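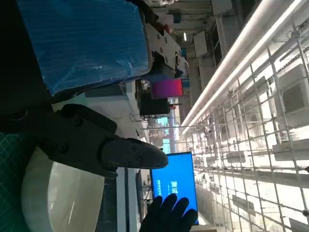

Lo azul, todavía con su plástico, en el taller de Plundik.

Yuzuki Hirano contesta mientras ordena la mesa. Poco tiempo, hay un pedido que sale hoy. Lleva siete años en Plundik y casi todos embalando.

"El plástico no se quita hasta el final", dice. "Si lo quitas antes, se raya y vuelta a empezar". Brilla mucho con la luz del techo, se arruga, cuesta ver si hay una marca debajo. "Pasas el dedo. El ojo te engaña".

¿Y el tapete verde? La cuadrícula le sirve para cortar recto, tambien para no perder el sitio de las cosas. "Yo sin tapete no trabajo. En Natus nos daban cartón, un desastre".

En julio prepararon 1444 bultos. Mucho? "Para nosotros sí. Tramura nos pidió 23 más el último día, a las seis". Se ríe. Los hicieron.

De la pantalla habla menos. La mira para los pedidos y poco más, prefiere la libreta. Le pregunto qué cambiaría del taller. Piensa un rato.

"Más mesa. Siempre falta mesa". Y vuelve a lo suyo, que el trasnportista ya a llamado dos veces.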